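Journal > Spring > April
Entries Archive Letters About
April, 9:40 p.m.
by Jeptoo Kashindye

Up before the alarm. Oatmeal, then the bus, which was late again. Yara had already let herself in and had the heat going, so I kept my coat on for only a few minutes.

We spent the morning on the table. I like that table. It is square, with a light honey-colored top, and it doesn't rock on the plank floor the way the old one did. Yara wanted the flowers gone for good. I said they could stay. They are fake and a little faded-looking, but a bare tabletop makes me feel like I'm waiting at a clinic. We settled on keeping them at the far side.

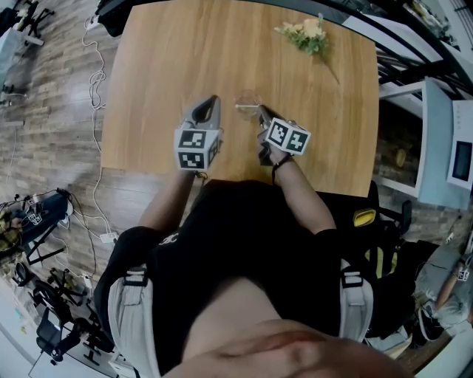
The little glass is from my aunt's set. There were 14 of them once and she gave me what was left when she moved. I had forgotten how small they are. Two swallows of water and you have to get up again. Still, they are easy to wash and they stack badly, so I leave them out.

Ate lunch at noon. Lentils from yesterday, better today. Saulius called about the storage bill, which has gone up to 300. I told him I would look at it tomorrow and I wrote it on my hand so I would.

The cables on the floor bother me. I nearly tripped twice on the way to the sink. Need to buy clips, or tape, or just move the power strip closer to the wall.

Home by six. Washed my black T-shirt and hung it over the tub. Read 19 pages and remember very little of them. Revathi is coming for supper tomorrow, so I need rice and onions.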